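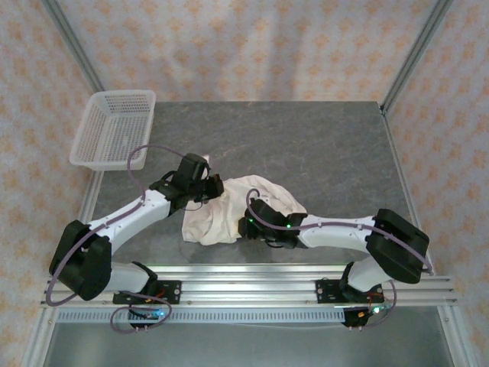

The trucks leave Zodus Linen a little before five in the morning, and by then Ľubica Sýkora has been in the building for an hour. She checks the count sheets against the bins, signs them, and goes back to the sorting tables. On the Saturday I visited, the sheet for the first route read 2,614 pieces, nearly all of them white.

Zodus rents cloth to restaurants, clinics and a few churches between Ogilvie and Jekdale. It has done so for 65 years, most of that time without much attention from anyone. The business shrank in the years when paper was cheap and dishwashing staff were easy to find. Three of its competitors closed. Zodus sold one of its two ironers and kept going on tablecloths and surgical towels.

What brought the work back was the plain bar towel. Restaurant owners in the area started asking for them again when the price of paper rolls went up, and some never went back. Ademir Evangelista, who runs a 40-seat place in Jekdale, now takes 300 towels a week.

"I was throwing money in the trash can," he said. "Now it goes in a bag and the bag comes back clean."

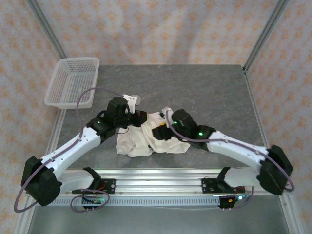 A crumpled white cloth on a gray stone-patterned tabletop.

Cloth is more trouble than it looks. A cotton towel loses a little of itself in every wash, and the lint screens at Zodus are emptied twice a shift. Grease has to come out before the heat goes on, or it sets. Bleach gets rid of wine but weakens the yarn, so Sýkora uses less of it than her predecessor did and pulls the worst pieces for a second soak.

Then there is sorting, still done by hand. A towel with a hole goes to the rag bin. A towel with a stain smaller than a quarter goes to the auto shops, which pay less and don't mind. Everything else is folded in thirds and stacked by tens.

Norbert Jurčo has folded there for 19 years. He works standing up, left hand flat, and does not look down much. New hires tend to fold too carefully, he said, and fall behind by midmorning.
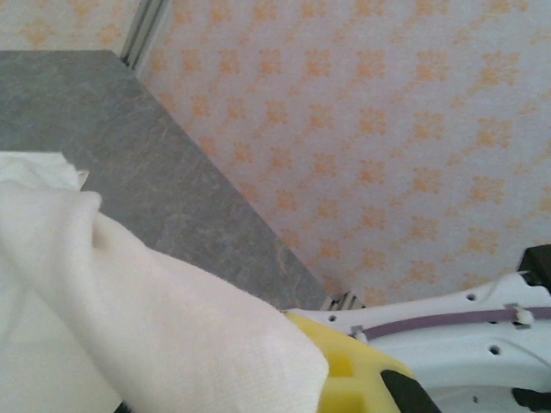

Weave and creases in off-white cloth.

The losses are the part customers argue about. Zodus bills for anything that doesn't come back, and roughly 400 towels went missing in April alone. Some end up in home kitchens. Some get used on a floor drain and thrown out. Evangelista keeps a locked hamper by his back door and says his bill dropped by half.

Drahomíra Štefanec, whose family owns the company, is thinking about a heavier towel with a colored stripe. It would cost more to buy and last longer, and the stripe would make it easier to spot in the wrong bag. Sýkora is against it. A heavier towel takes longer to dry, and the dryers are already the slowest point in the plant.
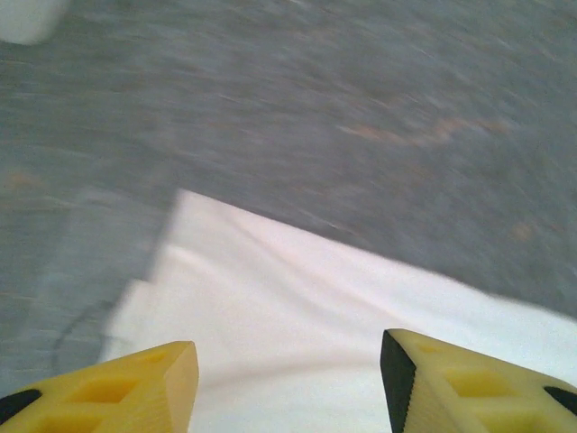
White material at close range.

They plan to try the striped version with one customer through the summer and weigh the loads. Štefanec has ordered the first bales from a mill she has used before. The second ironer, she said, is not coming back either way. There is a break room where it used to stand.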